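January 20, 2019

Starch paste, batch 6, for the Fadamlow ledgers. Weighed 63 g wheat starch into 900 ml cold water and left it to soak before heating. Held on low heat until it went translucent, then sieved twice. Slightly thicker than batch 5, same recipe. Jytte thinks it's the new pan. I think I stirred less.

Test strips on scrap paper from the Vermeulen box:
neat – too stiff, cockled at the edges
cut 1:1 – fine for spine linings
cut 1:3 – fine for tissue repairs, dries clear

Ledger 222 still has red rot along the back board. Unnur wants it consolidated before anyone touches the joints, so it stays wrapped until she is in. Dinesh took the loose sections for dry cleaning, smoke sponge only, no erasers on the ruled pages.
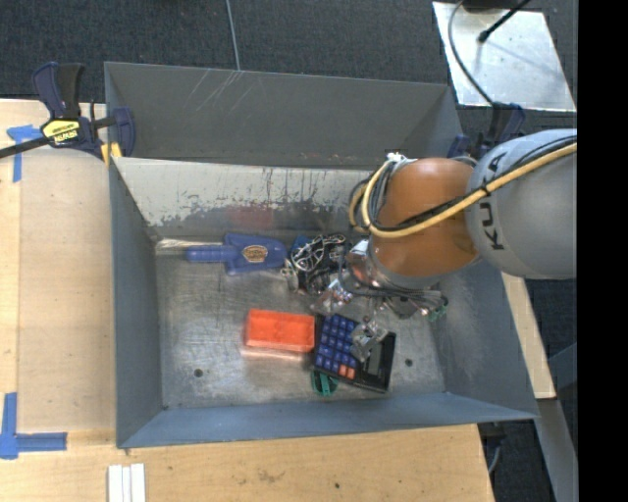
Gray bin between the wood surfaces, blue hand tool on the bin floor.

Paste is in the fridge, labeled. Throw it out if it smells. Need more 5 gsm tissue, ask Tove which supplier. Press boards are still under Shiuli's atlas – don't move before Tuesday.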